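Spelling it out in Cinthorpe

Marama Harawira taught infants for most of her working life and did not plan to go on teaching after she left. Two years on, she runs a reading class for adults above the old chemist's in Cinthorpe. It meets in the mornings during term and has a waiting list.

"I thought I'd get four people and a lot of biscuits," she says. "The first September we had nine, and one of them had driven over from Dukport."

The class is free. Learners stay as long as they like, and the longest-standing of them, Digby Pirihi, has been coming since the start. He worked on the ferries and then in a timber yard, and got by for years on memory and on asking other people to read things out.

"You say you've left your glasses at home," he says. "I must have left my glasses at home 700 times. I didn't own any glasses."

What brought him in was a letter from the hospital. He put it in a drawer because he took it for a bill, and missed the appointment. His daughter found it and rang Harawira the same week.

Harawira starts everyone with sounds, whatever they tell her they can already do. She says most adults who struggle have learned a few hundred words by their shape and have no way into a new one. They guess from the first letter and the length.

"So 'house' and 'horse' are the same word, more or less, until you look at the middle. I spend a lot of time on middles." 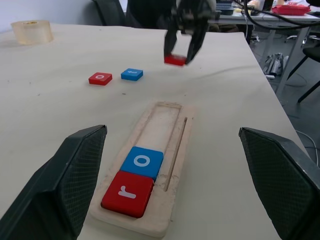 She was worried at first that grown men and women would feel insulted by work of this kind. A few did. One man left after his second morning and came back in the spring. She now tells people at the first meeting what the early weeks will be like, and lets them decide.

"I don't dress it up. It's the same sounds a five-year-old learns. The difference is that a five-year-old hasn't spent 40 years hiding it."

Sessions last 90 minutes. The first part is done together, and after that people work on whatever they have brought from home. Recent things include a tenancy agreement, a seed packet, a christening card and the rules of a darts league. Harawira prefers these to course books. She says the vocabulary is harder but people will stay with it, because they want to know what it says.

Ruby-Lee Kereama joined last year when her son started school and began bringing books home. She had been making up the stories from the drawings.

"He caught me out," she says. "He said, that's not what Miss reads. I went and sat in the kitchen for a bit."

She has since read him a book of 105 pages, over most of a winter, with some stops. She is now filling in her own forms for a catering course in Jirorcombe -- slowly, she says, and in pencil first.

Spelling is another matter. Pirihi can read the local paper through but still will not write a note if he can avoid it. Harawira does not push him. In her view reading comes well ahead of writing for nearly everyone, and some people never care to close the gap.

"He'll do it when there's something he wants to say," she says.

Pirihi says he has written one letter, to his brother in Dunstan. He has not had a reply yet.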